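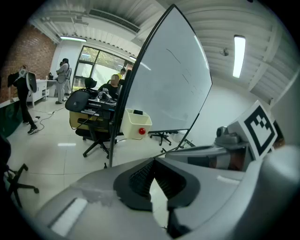

A rolling whiteboard is the worst-maintained piece of equipment in most offices, and it is usually the one people argue over most. My view is that it should be treated as shared plant, with a fixed parking spot, a wiping schedule and its own supplies attached to it. Most workplaces treat it as furniture. They buy it, wheel it in and forget it.

The case for wheels is simple. A wall board serves whoever sits next to it. A mobile board serves the group that needs it at that hour, and it doubles as a screen between desks. At Soltcombe we had both kinds for several years, and the wall board ended up carrying the same phone list until the ink would not come off. The mobile one was wiped most days.

The case against wheels is also simple. A board on a stand takes up floor. The legs have to spread wide to stop it tipping, so the footprint is a good deal bigger than the panel suggests. Ours was 90 cm deep at the base. Put that behind a chair with a five-star base and the two will catch on each other every time somebody stands up. On hard tile the casters also creep when you write with any pressure, unless at least two of them are locked. Buy lockable casters. If the stand came without them, replace the set.

Next, the tray. The narrow ledge supplied with most boards holds markers badly and an eraser worse. I favour a proper bin fixed to the board, low on one side, deep enough for the cloth and the spray bottle. Supplies left on a desk become that desk's supplies. When Harries fitted out our second room they left the bins off to save money, and by February the markers had to be signed out of a cupboard. People stopped using the board and went back to talking over the tops of their monitors.

Faint strokes are the other complaint. There are two causes and they get confused. One is a dry marker, which should go in the garbage the first time it skips -- not back in the tray. The other is ghosting, where old ink has stayed in the surface. A dry eraser will only move that around. Damp cloth first, then cleaner, then a dry cloth. We used the Natine cleaner for a while and changed to plain isopropyl, with no difference I could measure.

Price does matter here, up to a point. Our Pamimow board was $469 with the stand, and the cheaper one beside it was $87 on clearance. The cheap one ghosted after 7 weeks. I would still buy it again for a room where the board is mostly a divider, and I would not put it anywhere people work through problems for hours at a time.

As for placement, keep it out of the line between a seated person and the door, and do not park it across the front of a desk where others are trying to work. Mark the parking spot with tape on the floor. Colleagues have told me this is fussy. They also spend the first few minutes of each meeting looking for the board, or moving a chair to get it out.

A clean board at the start of the day should be the default, and anything worth keeping should be copied down before people leave. "Do not erase" notes should carry a date and be ignored after a week.

We use cookies to remember your settings and measure visits. By continuing to browse you accept our cookie policy. Accept | Manage preferences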